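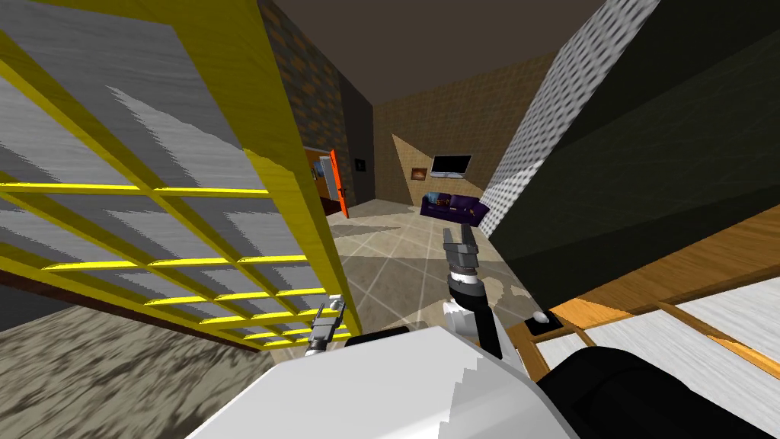 Section 3. Placing and setting up the humidity meter

By Elif Naz Kahraman
Revised November

This section covers the Luvari room humidity meter, both the plain version and the one that talks to your phone. It replaces the leaflet in the box. The leaflet says the meter is ready to use as soon as the battery tab is pulled, and we have not found that to be so with any of the meters bought for the flats at Trernerdale.

Read the whole section before you start. Most of the trouble people report comes from putting the meter in the wrong spot and then believing what it says.

3.1 What the meter can and can't tell you

The meter measures the dampness of the air that happens to be touching it. It doesn't measure the dampness of a wall, a carpet or a mattress. A meter on a bookshelf can show a comfortable number all winter while mold grows behind a wardrobe on the other side of the same room.

It also can't tell you where the damp is coming from. The phone version offers a guess ("Likely cause: cooking"), and you should treat it as a guess. Selim Dağdelen left one in a box room with no kitchen next to it and got the cooking message for most of a week. We think it goes by the time of day. Luvari's help desk didn't say yes or no when asked.

The smiling face on the display is tied to limits set at the factory. You can't see what they are on the plain version. Go by the number and ignore the face.

3.2 First start

1. Slide the back cover down and take it off. It's stiff the first time. Don't use a knife.

2. Pull out the battery tab. If it tears, take the battery out, remove the scrap with your fingers, and put the battery back with the plus sign facing you.

3. Wait for the number to appear. Dashes are normal at first.

4. Put the meter face up on a table, away from your hands and breath, and leave it for 30 minutes. The leaflet says it settles in a moment. Ours kept drifting well past that.

5. Write down the number. You'll want it for the check in 3.3.

Caution: Keep the battery away from children. It's a coin type and small enough to swallow. The back cover isn't held by a screw, and in our view it should be.

Note: If the display is faint straight out of the box, the battery has been sitting in a warehouse. Replace it before going any further. A weak battery gives numbers that look perfectly sensible and are wrong.

3.3 Checking the reading

The box says "factory calibrated." That may be so, but two meters from the same carton, side by side on Tarık Kozan's kitchen table, disagreed by 10 points. One of them has to be off, and maybe both. The salt check below costs next to nothing and needs only a clear plastic bag with a good seal.

1. Put a spoonful of plain table salt in a bottle cap. Add water a few drops at a time and stir until it looks like wet sand. If there's water standing on top, add more salt.

2. Set the cap and the meter in the bag. The meter must not touch the salt.

3. Seal the bag with some air left in it and put it where the temperature stays even. Not a window sill, and not on top of the fridge.

4. Leave it overnight. If you can, leave it until the following evening.

5. Read the number through the bag without opening it. The air inside should be at 75 percent.

6. Work out how far off the meter is, and write that on a strip of tape on the back: "reads 4 low," for example. Add or subtract it every time you take a reading.

The phone version has a setting called Adjust that is supposed to do this for you. It worked on the meters we tried, but the correction was lost when the battery was changed. Use the tape anyway.

Note: The check proves the meter is right at one point on the scale. It says little about how the meter behaves in very dry air. For damp homes that doesn't matter much.

3.4 Choosing the spot

1. Pick the room that worries you. If no room worries you, start with the bedroom, where people breathe all night with the door shut.

2. Place the meter at sitting height, where air can move past it. A low shelf or a chest of drawers will do.

3. Keep it clear of radiators, lamps, televisions and direct sun. Warm air reads drier. A meter above a radiator will tell you the house is fine.

4. Keep it clear of outside doors, open windows and the stream of air from a fan or dehumidifier.

5. Don't hang it on an outside wall. There's a keyhole slot in the back that seems to invite it. A cold wall chills the meter and pushes the number up.

6. Leave it in the same place for at least 3 days before you draw any conclusions. If you carry it from room to room, you're mostly measuring the carrying.

Kitchens and bathrooms need separate thought. The reading will shoot up when someone cooks or showers, and that's no cause for alarm. What counts is how quickly it comes back down. Take one reading right after the shower and another 20 minutes later, with the door shut and the fan on. If the number has barely moved, the fan isn't doing its job, whatever noise it makes.
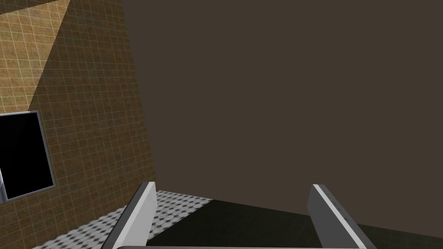

Fig. 2. Tiled wall, seen at a steep angle.

Tile is often blamed unfairly. Glazed tile doesn't soak up water to speak of, so drops on it after a shower mean only that it's colder than the air. Look at the grout and the sealant instead. Dark spots that come back after cleaning are a better sign of a lasting problem than any figure on the meter. A tile that sounds hollow when tapped may have come loose from the wall, or may simply have been laid badly in the first place. Tapping won't tell you which, and neither will the salesman who offers to tap it for you.

Caution: The meter isn't waterproof. The leaflet calls it "splash friendly," and we don't know what that means. Keep it outside the shower area and off the edge of the tub.

3.5 Connecting the phone version

Skip this part unless you really want the graphs. The meter works without the phone.

1. Install the app and turn on Bluetooth.

2. Hold the button on the back until the small light blinks.

3. When the app asks for your location, you can refuse. It will ask again. Pairing went through either way on our phones.

4. When it asks for an email address, look for "Later" in small gray type at the bottom.

5. Give the meter the name of the room. Taner Kurtuluş left three of them on the default name and had to breathe on each one to find out which was which.

6. Turn off Smart Tips, or expect to be told about air purifiers.

The history graph is useful over a week or more. Single spikes mean very little. The daily "air score" mixes temperature and humidity in some way the maker doesn't explain, and we suggest you leave it alone.

3.6 Reading the numbers

After you've added or taken off your correction:

Under 30: dry. Static, sore throats, gaps in wood floors. Check the spot again before buying a humidifier. The usual answer is that the meter is too near a heater.

Between 40 and 60: fine for most homes. Don't chase a particular number inside this range.

Over 60 for most of the day, for days in a row: too damp. Open windows at both ends of the home for a short while, dry laundry elsewhere if you can, pull furniture a little way off outside walls, and look at the fans.

If it stays high after all that, the water may be coming from the building. Ask for someone to look at pipes, gutters and the ground outside. Be careful with free surveys from firms that sell wall treatments. Mwanahawa Laizer was quoted for a full Stultberg injection job on a wall that turned out to have a split downpipe on the other side of it. Get the pipe checked first.

3.7 Upkeep

Wipe the case with a dry cloth. Don't use spray cleaners near the vents, as the fumes can throw the sensor off for good.

Repeat the salt check when you change the battery, and after any drop onto a hard floor.

If the meter shows dashes for longer than an hour, take the battery out, wait, and put it back. If the dashes return, send the meter back. The reset pinhole mentioned in the leaflet is missing from newer cases, and the leaflet hasn't been changed.

Related items

Section 2. Bathroom fans: cleaning and testing
Section 4. Running a dehumidifier without wasting money
Section 5. Mold on sealant: what to clean, what to cut out
Wang window vents: fitting notes
Trernerdale: how to report a leak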